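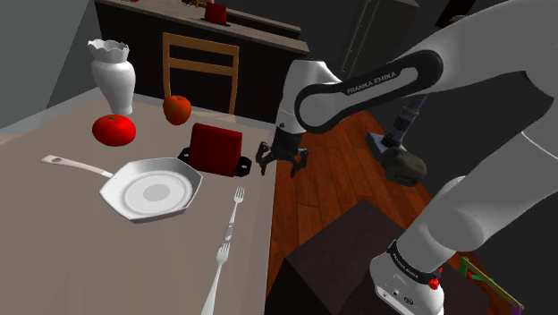 Sunday, November 17, 2019
Posted by the author of Notes from Resolstead

Since July I have been rewriting the part of my planner that decides from which side the arm should come to an object. I call this part Flaveck. The older one was called Jenden, and I still keep it in the repository, as I am a little sentimental about code.

Jenden was simple. It took the object's position, made 10 possible grasps and tried them in order until the inverse kinematics gave a solution. In a bare test world this worked very well. In a kitchen with chairs and a full table it was poor. The solver was satisfied, but the path to the grasp went through a chair back, or the elbow came too near to the table edge.

Flaveck does the check in another order. First it removes each grasp where the open fingers touch a neighbour, then it plans a path for the ones that remain, and only at the end it compares the cost. It is slower, I must admit. I ran it on 346 random table layouts during the week and the planner gave up on 4 of them.

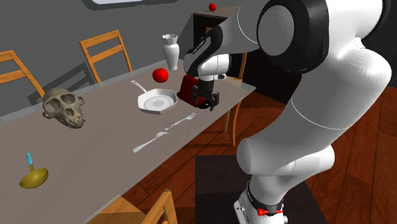
Forks are still my biggest headache. A fork is so flat that the fingertips must go almost to the table surface, and my safety margin there was three centimetres, so every grasp was refused. I have now made the margin depend on the direction of approach – from above it can be very small, from the side it stays as before. I am not sure that this is the right way, but the tests pass.

The next job is the collision meshes. Renaud, my small tool for simplifying them, fills every hollow shape, so a pan becomes a solid block and a vase has no opening. For avoiding things this is fine. For placing something inside a pan it is useless, and I will have to split the meshes into convex pieces.

If you have done this before, please write to me which settings you used.

Contact | © 2019 Notes from Resolstead | Back to top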